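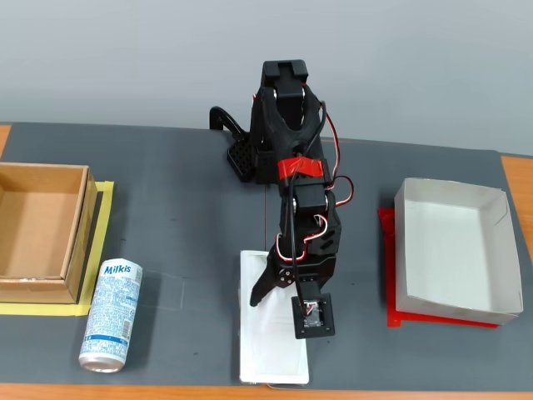
Cable routing on a small bench arm following repeated loss of the elbow servo

Posted by Ilze Kalniņš in Bench Robots and Small Cells

Our teaching laboratory at Holeven operates one bench arm of the printed-bracket type, with hobby-class bus servos, a gripper and a clamp over the rear edge of the table. It performs a single sorting exercise, in which items are taken from the white tray in front of the arm and placed in the cardboard box on the left or the paper box on the right. In July the elbow servo began to drop off the bus during the exercise. The controller reports that the servo is not answering, the forearm sags, and the run has to be stopped by hand. After a power cycle all the servos answer again, sometimes for the remainder of the morning.

The wiring was bundled and held to the frame with red tape at the middle joint by a previous member of staff. The red and black leads beyond that point hang in a slack loop on the right-hand side, beside the elbow. I have so far replaced the elbow servo once and reseated both of its connectors. The fault returned after 28 cycles with the new part. The supply voltage at the base is correct when the arm is at rest.

I should be grateful for advice on two matters. Should the tape be removed, and if so, what should hold the leads in its place? Is there an accepted interval for inspecting the leads on an arm of this kind? Our maintenance sheet, which was inherited from the Saltadance course, covers screws and horns only and does not mention cables at all.

Milovan Vasić

Since a new servo shows the same fault, I would set the servo aside and examine the lead that feeds it. The following procedure is the one used in our workshop at Todorova for arms of similar construction.

Support the forearm by hand or on a block, then switch off the supply and disconnect it at the base. The joints will not hold once power is removed. Cut the tape along its length with blunt-ended scissors and peel it back slowly, as old adhesive can pull the insulation away from thin wire. Clean off the residue and look closely at the stretch of lead that was underneath. Flattened insulation, a sharp bend or a shiny patch is sufficient reason to replace the whole lead. We do not splice servo leads on a moving joint.

For the new route, fix the lead to the bracket on each side of the joint and leave it free across the joint itself. The free length should be set with the elbow fully bent in the direction that draws the lead tightest, and a small allowance added. Use a soft hook-and-loop strap, closed so that the lead can still be slid through it with light finger pressure. Cable ties are acceptable on the fixed brackets, but they are very easily overtightened.

Before restoring normal running, move the arm through its full travel by hand with the power off and watch the loop. It must not reach the horn screws or pass between two brackets. Then run the exercise slowly, with one person at the switch.

As to the interval, we inspect leads every 500 cycles and replace those crossing the elbow and wrist at 3,000 — whether or not they appear worn. These are our own figures. An arm that is run quickly or with heavier items will need a shorter interval.

Bujar Stojanovska

Had this on ours. Changed the lead and it has been fine. Check the plug on the shoulder side too, as the pins spread.

Todor Vlachou

I agree with the greater part of the procedure given by Mr Vasić, and would add one measurement. A supply that is correct at rest may fall considerably when several joints move together. Please measure at the elbow connector, with the arm lifting, and compare the reading with one taken at the base under the same load. If both fall, the supply or its own lead is at fault. If only the elbow reading falls, the resistance lies somewhere in the chain between them.

I would also ask that the cycle count be written on the maintenance sheet whenever the fault occurs, together with the position of the arm. On the unit at Zotuswood the fault appeared only at the furthest reach to one side, and this was not noticed until the entries were placed side by side.

Ilze Kalniņš

I thank all three contributors. The tape has been removed and the lead beneath it was flattened over a short length, with one conductor visible. It has been replaced and strapped on either side of the joint as described. The arm has since completed 453 cycles without the fault. The reading under load has not yet been taken, as Dušan Tomić has our only meter with suitable probes, and I shall add it when the meter is returned.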